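Trenitville Public Power
Wemwood Substation and Service Yard
Walk-through checklist, with comments

Filled in on a Thursday, beginning at the front gate and ending at the break room. Items are marked OK, FIX or ASK. OK means leave it alone. FIX means a work order has been written. ASK means somebody above me has to decide something, and I have learned to bring a sandwich.

PERIMETER

1. Fence fabric intact, no gaps at grade. FIX.
Something has been digging under the north run again. The hole is big enough for a raccoon and a raccoon's luggage. Fill with crushed rock and tie the bottom of the fabric down properly. The last repair was a cinder block, now sitting in the hole.

2. Barbed wire tight and angled outward. OK.

3. Gate lock works with the current key. OK.
It also works with the old key. See item 4.

4. Old keys returned and logged. ASK.
The key log has 20 lines and most of them say "borrowed." I would like the cylinder changed and the log started over.

5. High voltage signs legible from every approach. FIX.
East side sign has faded to a pale pink suggestion. Replace it. The sign on the service road is behind a shrub that was planted to improve the look of the place.

SWITCHYARD

6. Gravel depth even, no bare spots, no weeds. FIX.
The gravel is part of the protection for anyone standing on it, so a bare patch is more than an eyesore. There is one by the control house steps where people cut the corner. Top it up and rake it.

7. Ground connections on fence, gate and structures tight and unbroken. OK.
The gate jumper is frayed but still within limits. Look at it again next round.

8. Transformer oil level and temperature gauges readable. OK, with a grumble.
Both gauges read fine if you are six foot four. The face of the upper one points at the treetops. A bracket was promised in September.

9. No leaks or stains at valves, bushings or radiators. OK.
The dark spot on Transformer 2 is the same old spot, same size as the chalk line drawn around it last time. Chalk line renewed.

10. Animal guards in place. OK.
The squirrels have been informed.

CONTROL HOUSE

11. Door closes and latches by itself. FIX.
It closes by itself. The latching takes a hip.

12. Battery room fan running, eyewash in date, no storage on the floor. FIX.
Fan good. Eyewash good. The floor had a holiday wreath on it, left by persons unknown, and I moved it to the hallway, where it is now a hallway problem.

13. Operations counter on the main breaker recorded. OK.
Reads 3,356. The last sheet says 3,000 on the nose, which I suspect was written from the truck. Please walk up to the counter and read all the digits.

14. Relay panel labels match the one-line drawing. ASK.
Feeder to Ding Road is labeled "Ding." Feeder to the Plamus plant is labeled "Plamus (old)." There is no Plamus (new). If there used to be one, the drawing should say when it left.

15. Drawings on site are the current revision. ASK.
Two sets in the drawer, both stamped current. They disagree with each other in blue and in red pencil. One of them has to go, and I am not picking.

16. Emergency light and exit sign pass the button test. OK.

SERVICE BUILDING

17. Rubber gloves in date and stored flat in their bags. FIX.
One pair folded in half with a paper coffee cup on top. Pulled from service and sent for testing.

18. Hot sticks clean, dry and hung up. OK.
Best-looking wall in the building.

19. Extinguishers charged, tagged and reachable. FIX.
Charged and tagged, yes. The one by the bucket truck bay can be reached by anyone willing to climb over a spool of cable.

20. Break room clean, outlets near sink on GFCI, exit path clear. OK.
GFCI tripped and reset as it should. Exit path clear. Microwave cord has been moved off the burner.
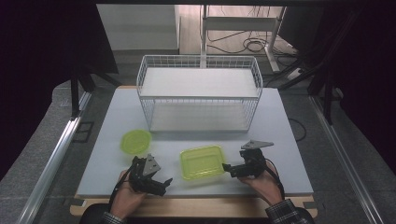

A comment from the line crew, penciled in the margin and copied here because it is fair: item 19 has been on this list three rounds running, the spool weighs more than the pickup, and the forklift is at the other yard. Would the inspector kindly write "send forklift" in place of "move spool"?

The inspector would. Work order reworded. I have also changed item 8 to read "send bracket," in case that is the trick.

YARD AND VEHICLES

21. Wheel chocks with every truck. FIX.
Every truck but the digger derrick, which was held in place by a length of four-by-four and optimism. Chocks are in the stockroom, still in their plastic.

22. Spill kit complete. FIX.
Kit has the drum, the lid and the instructions. The pads went to a good cause, judging by how clean the shop floor is. Restock and seal it with a tag we can check at a glance.
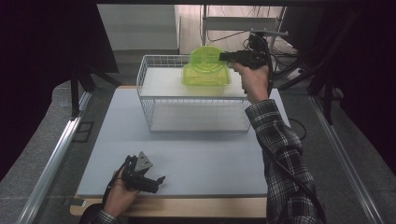

Same goes for the smaller kit on the oil truck, whose seal was broken but whose contents were all there. Tag replaced.

23. Poles and crossarms stacked and blocked. OK.
Blocked on both ends, aisle open, nothing leaning. Whoever did this should do the rest of the yard.

24. Backup alarms working. OK.
Confirmed by the neighbors.

PAPERWORK

25. Tailboard forms filled out before work starts. ASK.
Most are good. A few list the hazards as "the usual." I know what the usual is, and so does the crew, but a new hire doesn't, and the new hire is who the form is for. I'd like a short talk on this at the next safety meeting.
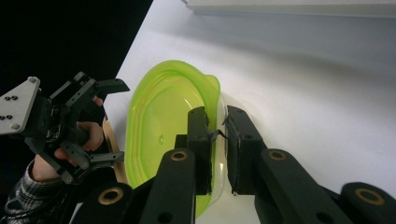

While we are on that meeting, it should be moved off 6 a.m. after a storm callout. Half the room signed the sheet last time and I doubt half the room could tell you the topic. It was fatigue.

26. Emergency phone list posted and correct. FIX.
Second number rings at a tire shop. They were very nice about it and asked us to stop.

27. Previous checklist closed out. ASK.
Not yet. Items 1, 8 and 19 carried over. Copies of this sheet go in the control house drawer, on top of both sets of drawings.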